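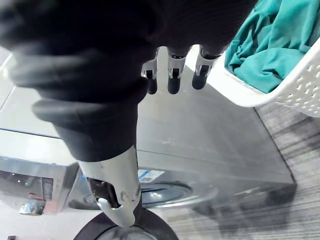 Slide 1: the front-loader, silver finish

OK, so leave this one up while people find seats. Say hi, say thanks to Theresia Hofstetter for having me, then straight into laundry!

Ask the room: who has ever cleaned the rim of their washer door? I did this at Porkach in July and got 12 hands out of more than 31 people (and I think a couple of those were being polite).

My own story – I went years without touching mine. Then my towels started smelling like a pond and I blamed the detergent, the water, even the dog. Pull back the rubber seal at home and have a look. Mine had a hair tie and 14 cents in it.

What I do now:
Wipe the seal after the last load.
Leave the door open a crack overnight.
Run a hot empty cycle once a month.

Brushed steel fronts – mention streaks, somebody always asks. Damp cloth, go with the grain, dry it right after. Skip the scrubby side of the sponge (ask me how I know).

Pause for questions, then on to dryer lint. Water's under the podium.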